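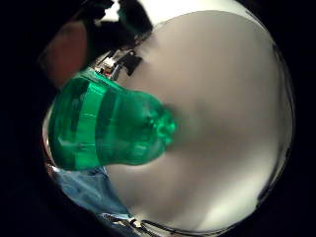
Green plastic bottle on its side, neck to the right.

Measuring the volume of a plastic bottle by displacement

The nominal volume on a bottle label refers to the contents. The outside volume, including the plastic and the cap, is larger and is the figure needed when planning how many bottles fit in a cooler or a storage bin. It can be measured on a workbench with a bowl, a tray and a kitchen scale.

What you need

A full, sealed bottle. A round bowl deep enough to cover the bottle when it is held upright or at a slant. A shallow tray wider than the bowl. A scale reading to 2 grams or better. Tap water at room temperature.

Setting up

Clear a flat section of table at least twice as wide as the bowl. Check it with a level. A slope of a few millimeters across the bowl will make the water spill early on one side and lower the repeatability of the result.

Keep the bottle closed throughout. A loose cap lets water in and changes the reading. Tighten it by hand and wipe the outside dry before starting.

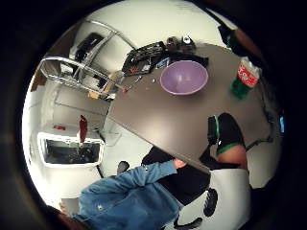
Small tools and loose parts should be moved to a shelf before any water is poured. Electronics go off the table entirely.

Procedure

1. Weigh the dry tray and write down the result.
2. Place the bowl in the center of the tray and fill it to the rim. Add the last of the water with a spoon until one more drop would run over.
3. Dry the tray around the bowl with a paper towel.
4. Lower the bottle slowly, neck first, until the base is just below the surface. Keep fingertips out of the water.
5. Lift the bottle straight up, letting it drip back into the bowl.
6. Remove the bowl without tipping it and weigh the tray again.

Subtract the first weight from the second. One gram of water is taken as one milliliter.

Repeating the measurement

Do 4 runs and average them. Refill the bowl to the rim each time. If one run differs from the others by more than 2 percent, discard it and repeat. The usual cause is water carried out on the hand or a bowl that was not completely full.

To check the method, run it once with a sealed container of known outside volume. With a 200 ml reference block, a reading of 184 ml means that water is being lost, most often in step 6.

Procedure written by Botond Farkas, checked by Veronika Antal.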